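Primwood Shared Workshop
Gallery: The Joritz Arm Build

The Joritz arm is a tabletop manipulator assembled by members of the Primwood Shared Workshop. Construction began in August under the direction of Gudrun Westerberg. The gripper was designed by Ott Sepp and is now in its eleventh revision. The build log holds 277 entries and is open to all members on request.

The current phase of work concerns the handling of ordinary household items. Members may reserve the arm for sessions of up to 48 minutes. 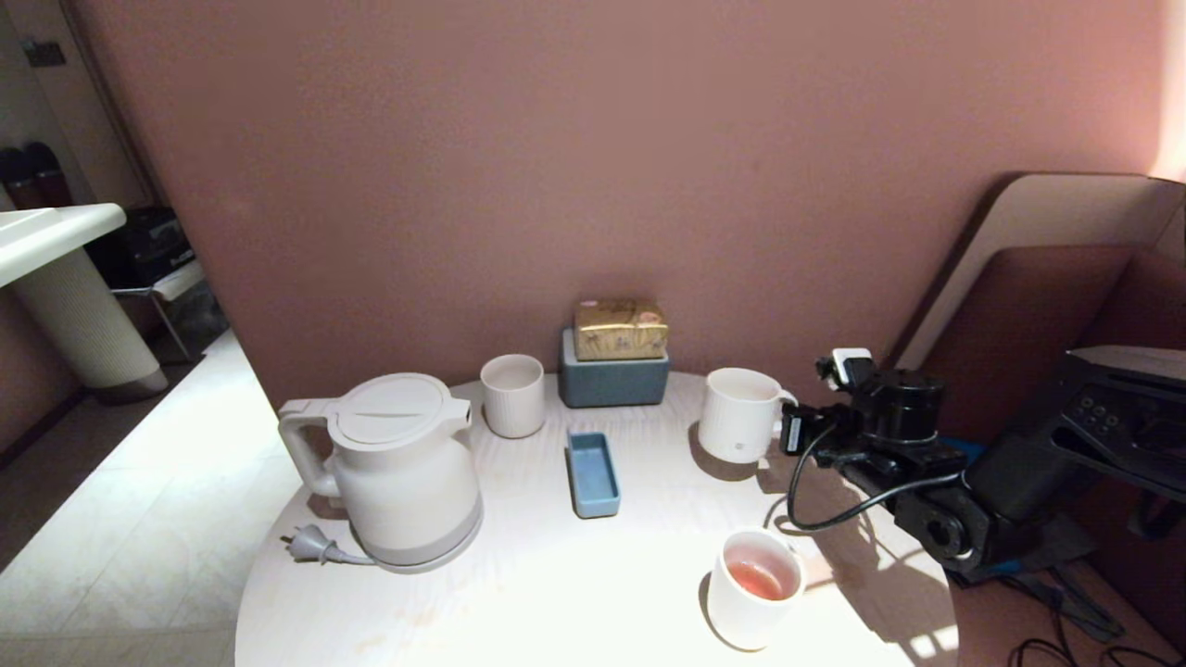 Gripper reaching toward the handle of a white mug, with the electric kettle and a second mug of tea on the round table.

Drawings for the wrist and gripper may be consulted at the front desk. Members wishing to build a second arm should submit a parts list to Frøydis Torvik, who coordinates purchasing for the robotics bench. Places in the next build group are limited to eight.

Page last revised 12/7/20.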